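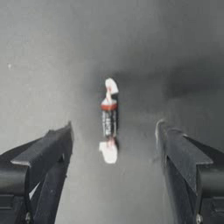 Storing and Discarding Household Batteries

Residents of Junura Court are asked to follow the guidance below when keeping or disposing of small batteries at home. It applies to ordinary alkaline cells, rechargeable cells and button cells.

Taping the ends

Cover both ends of a used battery with tape before it goes into the collection tub. Any non-conductive tape will do, including masking tape and clear parcel tape. Foil tape must never be used. A strip folded over each end, with a short tab left free, is easily removed should the battery need to be tested again. Button cells should be wrapped completely.

Storage

Keep new batteries in their original packet until they are needed. A kitchen drawer shared with keys, coins or scouring pads is unsuitable, as loose metal may bridge the contacts. A dry cupboard at 16 to 20 degrees is satisfactory, and refrigeration is not recommended. Button cells must be locked away from children.

Use in appliances

Replace all the batteries in an appliance together. Old and new cells should not be mixed, nor should different types. Remove batteries from torches, radios and clocks which will stand unused for 2 months or longer.

Leaks

Wear household gloves. Wipe the contacts of the appliance with a cotton bud dampened with white vinegar, then dry them thoroughly. Seal the leaking alkaline cell in a plastic bag and hand it in separately.

Collection

Tubs are emptied every November. Full tubs may be handed in earlier by arrangement with Mafalda Valente at the residents' office. Swollen or damaged rechargeable batteries are not accepted in the tubs and should be reported to the office.

Page revised February 13, 2026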